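Skovdale Well Levels – data card

Depth-to-water readings from private wells in the Skovdale valley, one file per well.
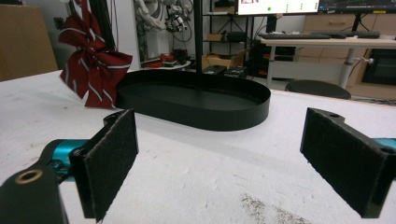 Marlene Charbonneau asked whether the depths are given from ground level or from the top of the casing. They are from the top of the casing in every file. Casing height above ground is in wells.csv, column stickup_cm; subtract it to get depth below ground.

Contents

wells.csv – one row per well, 65 rows
readings/ – one CSV per well, named by well ID
notes.txt – field remarks, free text, not checked for spelling

The deepest well in the set is 462 feet. Two of the wells, Darach and Girard, share a pump house and draw each other down when both pumps run. Treat their daytime readings with care.

Fields in readings/

date – local date, year first
depth_ft – decimal feet, two places
method – T for steel tape, E for electric sounder
flag – P if the pump was running, R if it had stopped within the hour, blank otherwise

Missing values are empty cells. Older copies used 700 as a missing code; if your averages look far too deep, you have one of those.

Known problems

The Nedetti well was re-cased and its stickup changed. wells.csv carries the new value only – the old one is in notes.txt. Tape readings before the change have not been adjusted.

Version 2, May 27, 2021. Free to reuse with credit. Well locations are rounded at the owners' request, and exact coordinates will not be released.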